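Site visit report: Valtura open day
Group 4 - Tegan Nepia, Martim Meireles

We got to the lab at 1630, when the last demonstration was starting. The flyer promised "kitchen-ready" automation. Raffaele Negri gave the talk and took questions, but he would not give us a failure rate - we asked twice. He also had no cost per portion.

Our view is that handling soft food packs is a fair test, though a bare blue cloth and one plate tell us little about a real kitchen.

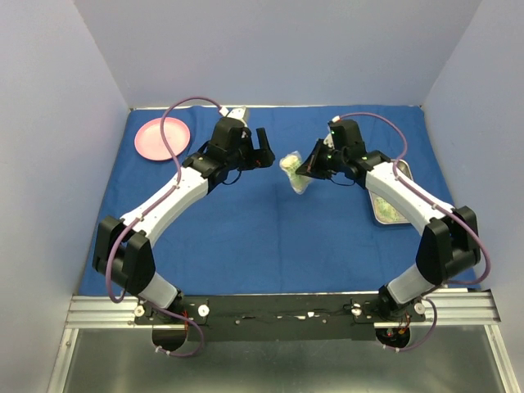 Figure 1. Right gripper holding the clear bag, left gripper open. Tray with green shreds at right.

We would want to see a full shift before changing our grade for feasibility.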